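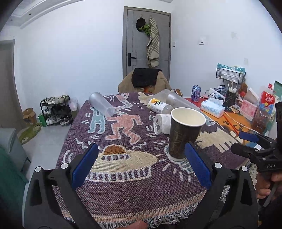
Every March I get asked the same thing by people with a bit of money left in the budget: which arm should we buy? And every March I say hold off on the arm, what are you spending on the boring stuff? They don't love that. The arm is the bit that gets its own slide.

I've sat through 3 rounds of this now, two of them at Burkano, where I looked after the equipment list, and one at Peltholm, where I mostly looked after the coffee. Both places did it the same way. Somebody fell for a big machine, the machine ate the lot, and then we were all scratching around for finger pads in the last month of the year. Rubber pads! We'd put down 2 spare sets. They lasted until the second Tuesday.

So my view, for what it's worth, is that hand-held grippers should come first on the list, and plenty of them. You hold the thing yourself, you go and pick up a paper cup, and you find out very quickly what your fingers are good at and what they aren't. You can do it on a table at home with a cloth on it and bottles lying about, and I'd say you should, as a bare white bench teaches you very little about anybody's kitchen. A paper cup is a lovely test, by the way. Squeeze a bit too hard and you know all about it.

Finlay Innes, who did the sums at Peltholm, used to argue the other side with me. His line was that hand tools are a cost you can't show to visitors, and that you'll need the arm in the end so you may as well get in the queue. Fair enough on the queue. But we had a quote from Telludik with £455 a day on it for setting up, and we paid that while people were still arguing over how wide the jaws should open. I'd have had that argument beforehand, with a £200 pot for cups, bottles, tape and spare pads, and booked Telludik once we'd finished shouting.

The other line I'd fight for is people's time. Hours of picking things up and putting them down is tiring, your thumb goes first, and I've yet to see a budget with tea breaks in it. Put them in. If finance want a name for it, call it testing.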